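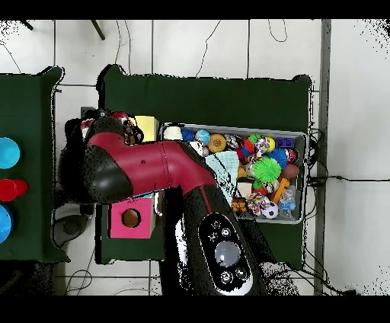 What should be on the table the first time the arm runs a pick routine?

One bin, a cloth under it, and a place for the arm to put things down. Leave the second table out of the program until the arm can empty the first one without help.

Section 4. Setting up the pick table

Posted in December by Leen Yammine

This section assumes the arm is bolted down, the gripper is wired, and you have finished the joint limits in Section 3. If the limits are not saved, go back and save them. The Fomden controller forgets them at power-off unless you press Save twice.

4.1 Cloth and bin

1. Turn the arm off at the wall switch. The stop button in the software does not cut power to the motors.

2. Lay the green cloth over the table. Leave the spare cloth bunched at the edges. Hanging cloth catches on the gripper cable.

3. Set the gray bin on the cloth with its long side facing the base.

4. Push down on each corner of the bin. If it rocks, there is a fold under it.

5. Fill the bin with the mixed toys from the shelf under the window. Use balls of different surfaces, spiky and smooth, along with the rope toys. Add a plastic bottle if you have one.

Note: The rope toys are the hardest items in the set. The fingers often close on a single strand and drag the rest along. For a first run you can leave them on the shelf, but put them back before you record any results.

Note: Soft cloth items should lie on top of the pile. A cloth pushed to the bottom will come up wrapped around something else.

4.2 Cables

1. Lead the cables away from the bin on the side opposite the walkway.

2. Tape them to the tile every couple of feet. The blue tape from the wood shop leaves glue on the grout, so use the white cloth tape.

3. Move the arm by hand through its full swing and watch the cables the whole way. Nothing should pull tight.

CAUTION: Do not step over the cables while the arm is powered. Walk behind the bench.

4.3 Teaching the positions

The controller needs a home position, a look position and a drop position. You teach them in that order.

1. Turn the power on and wait for the tone.

2. Hold the arm above the elbow with one hand. Press Free on the laptop. The motors let go all at once and the arm is heavier than it looks.

3. Move the gripper to a spot well clear of the bin. Press Lock, then store it as HOME.

4. Move the gripper over the middle of the bin, high enough to clear the tallest item by a hand's width. Store it as LOOK.

5. Move to the drop spot on the open cloth beside the bin. Store it as DROP.

6. Press Run Path with the speed set to 14 percent. Keep a hand on the wall switch.

If the arm takes a short cut across the bin between LOOK and DROP, add a waypoint above the rim. Consuelo Tlapale's notes in the shop binder show where she put hers, but those numbers are for the old base plate and will be off on this one.

4.4 Grip force

The force setting runs from 0 to 255 and has no units. Start at 173. That holds the spiky balls and does not crush a bottle. Smooth balls may need a little more. Go up in steps of 3 and try the same ball again each time.

If you reach 200 and the ball still slips, the finger pads are dirty. Wipe them with a damp rag and let them dry before going on. Replacement pads are in the Wukari drawer - take the thick ones.

CAUTION: Never test the force setting on your own finger. Use a foam block.

4.5 First run

1. Clear everyone from the swing area.

2. Set the speed to 25 percent and press Start.

3. Let the arm make ten tries. Do not reach in to fix a missed pick.

4. Press Stop, wait for HOME, then turn off the power.

5. Write the result on the sheet by the door, misses included.

The log holds some 2,000 picks before it starts to write over the oldest ones. Copy it to the shop drive before that. Nour Awwad lost most of a month's runs this way.

If the arm stops with a joint fault, check the elbow cover first. A loose screw there will rub and trip the current limit. Section 6 has the full fault list.

Questions about this guide: ask Leen or Ghada Zein at the Tramon shared workshop. © Tramon Workshop members. Back to top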